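July 27, 2019

Home again, shoes off, feet on the ottoman, and I want to get last night down before it goes soft around the edges the way these things do. I have a big glass of iced tea and the cat is asleep on the only decent cushion. So, from the beginning, or near it.

Yiran Tang called me back in March to say that her play was going to be done at last, a proper production with lights and an actual set, at the Panosia in Jillum, and would we come to opening night. Would we come! I've been hearing pieces of this play over kitchen tables since before she had a title for it. It's called Vostolum, which is the name of the village in it, and for the longest time I thought it was a medicine. It's about two women who run a bakery together for most of their lives while the entire village agrees to call them cousins. I wrote the date on the calendar in pen and underlined it.

Then of course July came and I was nervous as a cat. I'm 66 years old and I have been out for a good long while now, and I still get a flutter walking into a room full of theater people, because they're all so at ease and they hug so fast. I changed my blouse twice. I ended up in the green one, the one I wore when we got married at the courthouse, and Nomvula wore her gray linen jacket and looked like a senator. It's 30 miles to Jillum, and I talked for every one of them. I talked about whether the bakery women would still have the scene with the flour, and whether I'd cry, and whether Yiran's mother would be there, and if she was, what on earth you say to her. Nomvula drove and said "mm" in the right places.

We got there far too early. The doors weren't open, so we stood on the sidewalk in the heat with the other early birds, and it was the nicest sidewalk. Two boys in matching bow ties (I say boys, they were maybe forty) had driven in from the coast. A woman by herself told me she had never been to a gay play before and did she need to know anything. I told her I thought she'd manage.

I said to the woman that when I was her age there was one bar, and you parked three streets over and walked, and if there was a car you knew outside you kept walking. She looked so startled. I suppose it does sound like something from a war movie. I didn't mean to make a speech on a sidewalk, but there it was.
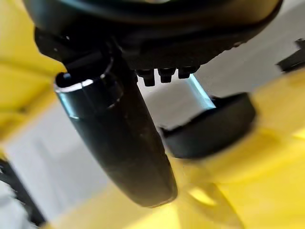

Nomvula says it was four streets over, and that I have left out the part where I once kept walking all the way to the bus station and called her from the pay phone to come get me, in the rain, with no coat. She says if I'm going to write it down I should write down the coat.

Fine. No coat. I was twenty-something and I'd run out without it.

She's right that it matters, though, because the play has a scene very much like that and it's where I came apart. I'd forgotten Yiran was ever told that story. The younger cousin (that's what they're called in the program, Elder Cousin and Younger Cousin, no names, and I love that) goes out into the lane in just her dress in the middle of the night, and Elder comes after her with a coat and neither one of them says anything. She just holds the coat open. They stood like that for so long I could hear the man behind me breathing through his nose. And I felt Nomvula's hand come over and land on my knee, and that was me done for. I had one tissue and it was in the car.

I should back up and say who was who. Shuzhen Shao played Elder and she was wonderful, she has a low voice that sounds as if she's always just put something heavy down. Younger was a girl I didn't know, quick and funny, all elbows. Illia Nechyporuk directed it, and he also came out in the second half as the priest, because the real priest had laryngitis. He read the part from a little black book, and with a priest you'd never have guessed. I thought it was a choice!

There are 844 loaves in the play. I'm not making that up, Younger keeps a tally on the wall in chalk, and at the end Elder goes and reads the number out loud, and you understand it's how many mornings they had in the new kitchen before she was left alone in it. Yiran told me afterward that she'd had it as a thousand for years and it felt like a fairy tale, so she changed it. She said she picked it because it sounded like something a person would really be stuck with.

Now the mother. She was there. She sat in the third row on the aisle in a navy suit with a brooch, very straight, and I could see the back of her head for the entire show, and I'm ashamed to say I watched it more than I should have. When the lights came up she stayed in her seat while everybody else was on their feet hollering. I thought, oh no. I thought, oh, poor Yiran. And then I saw that she was hunting under the seat for her shoe. She'd slipped it off and it had slid away down the slope. A bow-tie boy crawled in and got it for her, and she put it on and stood up and clapped with her hands up high over her head. I've been thinking about that all day. I had her tried and sentenced over a shoe.
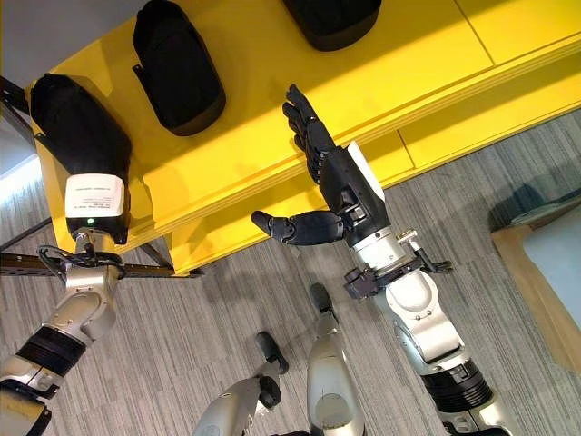 Supper afterward

We all went on to Li, the noodle place next to the old post office, which had pushed its tables together and kept the kitchen open late for us. I ended up wedged in at the corner between Junhao Pan and the woman from the sidewalk, who had been swept along with the crowd and kept saying she really ought to go home and kept not going. I was so glad. She'd had her answer, I guess, about whether she needed to know anything.

Junhao did the set. He's a quiet man, and I asked him about the oven, because you could see a glow in it and I could have sworn I smelled bread. He said everybody asks about the smell and there wasn't one. Then he told me, very low, looking at his noodles, that he and his husband have been together for 33 years and that his own father went to his grave referring to the husband as "the tenant." He told it as a funny story, and it was funny, because apparently the old man used to ask if the tenant was paid up. We both laughed until I had to put my chopsticks down. And then he said that at the end his father left the tenant his good watch. He didn't say anything else about it and I didn't either.

There were toasts, too many, and mine was the worst. I stood up and said I had known Yiran since she had braces, which isn't even true, it was her brother who had the braces. She let it go by. Illia toasted the priest's laryngitis. Shuzhen wouldn't stand up at all, she just waved her spoon. Somebody started singing, and the cooks came out to listen and leaned in the doorway with their arms folded, and one of them knew the words better than we did.

I did get my turn with the mother in the end. She was beside me in the line for the ladies' room, and after all that rehearsing in the car, all I could come up with was that I liked her brooch. She said thank you, it was her aunt's. Then she thought for a minute and said, her aunt had a cousin too. She said it just like that, "a cousin too," with one eyebrow, and went in and shut the door. I stood there with my mouth open like a mailbox. I haven't told Yiran. I don't know if it's mine to tell, and I expect she knows, and maybe that's where the whole bakery came from in the first place. Nomvula thinks I should leave it alone until Yiran brings it up. I'm going to try, and we both know how good I am at that. 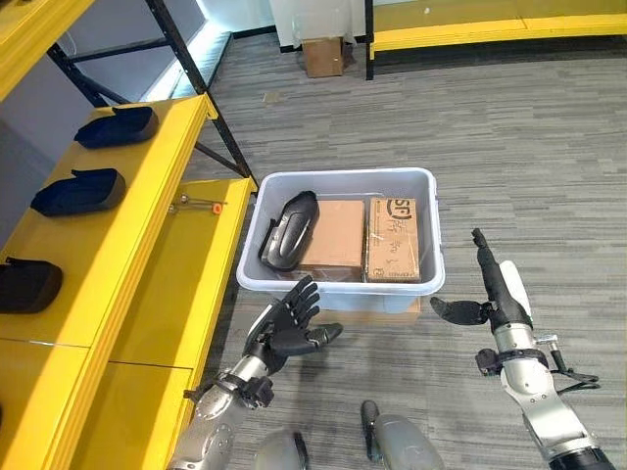
White bin by the yellow shelves, on the striped carpet.

We got home very late and neither of us could sleep, so we had toast at the counter with too much butter. I asked Nomvula if she'd ever minded being called my roommate all those years, by my sister and by the dentist and by that man who did the taxes. She chewed for a while. She said she minded the dentist. She said with the others she figured they'd get there or they wouldn't, but the dentist had his hands in her mouth at the time and she couldn't answer back.

To do this week: write Shuzhen a real note on real paper, not an email. Find out if there are seats left for the closing performance, because my sister might come if I put it to her the right way (lead with the noodles). Return the umbrella that isn't ours, it has a duck's head handle and I think it belongs to one of the bow ties. Soak the green blouse, there's chili oil on the cuff.

The cat has just moved and I'm going to take that cushion.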